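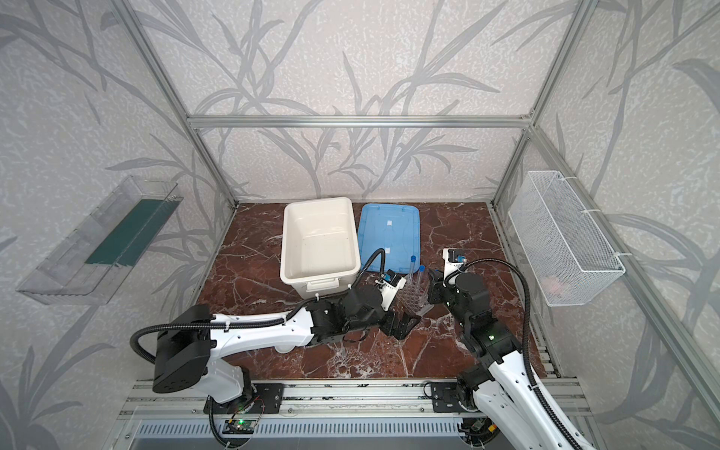

White storage tub and blue lid

Moving up to Reception: what happens between now and the summer

15 June 2023

We have 63 children leaving us for Reception this year, going to four different primary schools. The largest group is going to Wistel Primary, and the rest are spread across the other three. Most families now have their confirmed place in writing. If you don't, please speak to Nuala Fahy in the office, who has the admissions contact details for each school.

Transfer records

Each child leaves with a short written record covering language, movement, early number, friendships and anything they particularly enjoy. Key workers are writing these now. You will be able to read yours on Nalico before it goes to the school, and there is a box at the bottom for your own comments. Please use it. Reception teachers have told us that the parents' part is often the first thing they read.

If there is something you would prefer to discuss in person, such as a change at home or a worry about toileting or sleep, ask for a slot with your child's key worker. Slots are 15 minutes and can be at either end of the day.

Records for children with a support plan are handled separately. We arrange a meeting with the school's own special needs lead, and you are invited to it. Three of these meetings have already taken place and the others are being booked.

Visits

Wistel Primary is sending two of its Reception teachers to spend a morning with us. They will sit in on group time and story, then have snack with the children. There is no need to prepare your child for this beyond mentioning that visitors are coming.

The other schools are running their own visits, and you should have had a letter direct. Children who miss a nursery session for a school visit will be marked as authorised, but do let us know beforehand so that we can adjust lunch numbers.

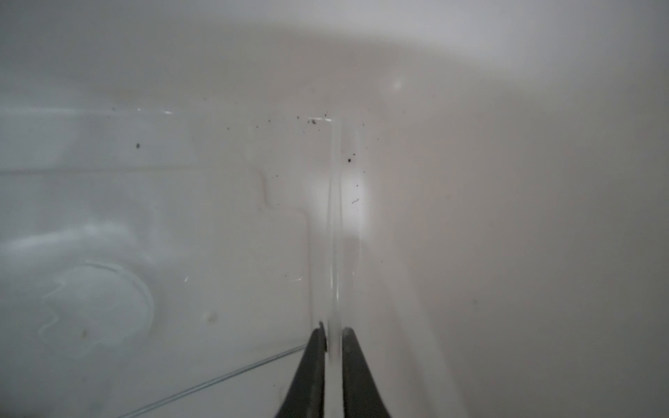
Does my child need to be able to read or write before starting school?
There is no expectation that they will. It helps if they can recognise their own name on a peg or a book bag, and plenty of children can do that without being able to write it.

The things that make the first few weeks easier are practical ones. Putting on a coat, managing shoes with a strap, opening a lunch container, wiping their own nose and asking an adult for help are all worth practising over the summer. Leave extra time in the mornings so that they can do it slowly. Some will refuse altogether on certain days, and that is fine too.

Uniform is a common question. The schools all accept plain supermarket items, with a logo only on the jumper or cardigan. Buy with growing room, and label everything, including each shoe.

Reading at home

Families have borrowed 1,898 books from our lending shelf since we started keeping a tally. At the last check 200 titles were on the list, and several are out on long loan. Leavers' books need to come back before the end of term – look under car seats and at grandparents' houses. We are still missing both copies of the Fröhlich song book, which the children ask for often.
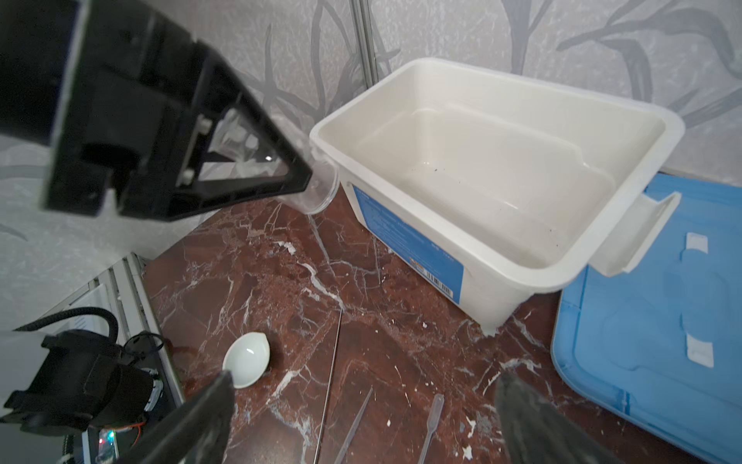
Wellito Nursery School | Pre-School Team

Leavers' afternoon

Families are welcome from half past one on the last afternoon of term. The children will sing three songs, and there will be squash and fruit in the garden afterwards. Younger brothers and sisters may come. Parking in the lane is limited, so walk if you can.

Children who are staying with us for another year will have a normal afternoon in the other rooms and can be collected at the usual time.

After they leave

Your Nalico account stays open until the end of November. Photographs and observations can be downloaded until then, after which the account is closed and the contents are deleted. We can't recover them once that has been done.

Final invoices will be sent in the last week of term. Deposits are returned to the account they were paid from, less anything outstanding. If your bank details have changed, tell Nuala in writing, by email or by a note handed in at the office.

Spare clothes, wellies and sun hats will be sent home in named bags. Anything without a name will be laid out in the entrance hall for a week.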